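Open day at the Vasić showroom, Monday 17/02/2020

I nearly didn't go. It was drizzling, the bus was late, and I'd had it in my head that a shop-fitting showroom would be two hours of people in lanyards talking about brackets. Well, there were lanyards (and there were brackets), but I had a great time and I've come home with a head full of ideas for our little corner store.

Milovan Softić met us at the door and took our group of six around himself. He's been fitting out milk bars and servos for years and he talks about shelf lips the way my dad talks about cricket. First stop was the Drerkodik range, the slotted metal uprights you see in half the shops in the country, and he had us all shifting shelves up and down a notch to feel how they lock. I pinched my thumb. Worth it!

After that came the bit I'd been hanging out for, the mock snack aisle. They'd stocked it with imported chips and drinks, and the colours were gorgeous against the dark grey. I hadn't thought much about sloped shelves before, but a can lying back on a slope shows you its lid and its label in one go, and you can spot a flavour from across the aisle. I want one for our front counter. Milovan reckons you should leave a bit of a gap between cans as well, so people aren't scared of knocking the lot over. Ours are jammed in like sardines, so that's my weekend sorted. 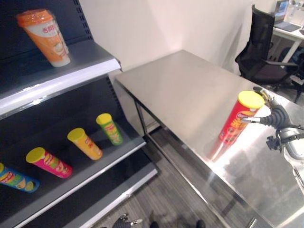

Chip canisters up on the dark shelf, Lay's among them: 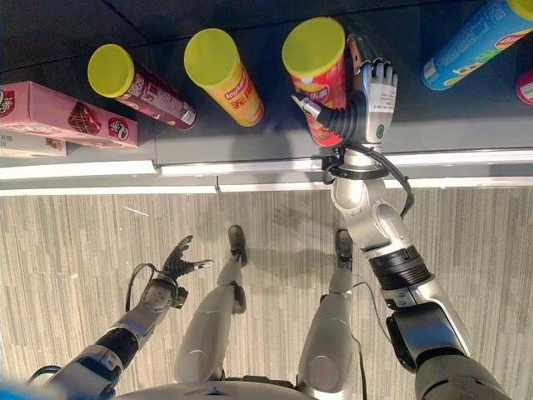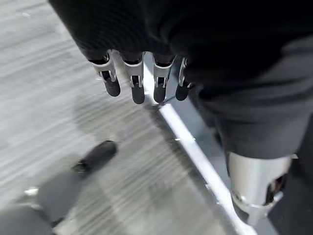
Prices were the other surprise. The starter bay from Jarkia was $534 delivered, and they'd do a second-hand one for $200 less if you didn't mind a few scratches. I don't mind scratches at all. I put my name down for one and then had a long chat over the sausage rolls with a couple from up the coast who swear by Rikik baskets for their fruit. No idea if they'd suit us, our fruit is mostly bananas, but I took the brochure.

Parking's out the back off the lane if you're going to the next one, and bring your aisle measurements with you. I had to ring home and get mine read out over the phone.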